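Allham congregation agrees to share hall with Dastden

The members of the Allham Hebrew Congregation have voted to share their hall in Sulero Road with the smaller community from Dastden, whose lease on the rooms above the old corn exchange ran out in March. The decision was taken at a general meeting and announced on May 29, 2021.

Under the arrangement the Dastden community will hold its Sabbath morning service in the upper room, while Allham keeps the main hall. Both will come together for the High Holy Days, when the main hall will be used by everyone and the partition at the back folded away. The first joint service is planned for the eve of the New Year.

Jenő Sipos, who chaired the meeting, told members that the two communities had prayed under one roof before. Allham was founded by families who left Dastden after a long quarrel over the appointment of a cantor, and for a time they met in a room rented from the same landlord. The minute book for those years is kept at Allham, and several pages from it were read out before the vote.

The motion was carried by 80 votes to 2. Those against asked for their concern about noise between the floors to be recorded, and the building group has been told to get a price for a heavier door at the top of the stairs.

Dastden will bring its own scrolls, prayer books and memorial boards. The boards will go up on the east side of the stairwell, where the light is better and there is already a rail. The Yatsenko Library, which holds 1217 books in Hebrew, Yiddish and English, will move from Dastden into the former cloakroom. Readers from either community may borrow from it, and the old tickets will still be accepted.

Vicente Orellana, who speaks for the Dastden members, said they were grateful for the welcome and sorry to leave the corn exchange. "We have been up and down those stairs for a long time," he said. "Some of our older people will be glad of a lift, even if it is a slow one."

The two burial societies will stay separate for now. Children from Dastden can join the Allham religion classes from the start of the autumn term, and parents should send names to the office before the end of the summer holidays. Hall bookings already made by outside groups are not affected.

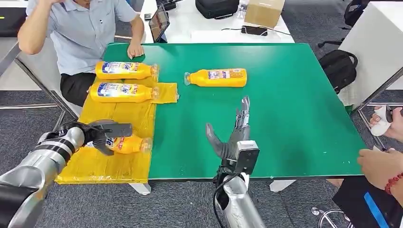

Service arrangements

Services at Allham continue at the usual times until the move is complete. Seats must still be booked through the office, and the side entrance should be used on weekdays.

Contact the office | © Allham Community News | Back to top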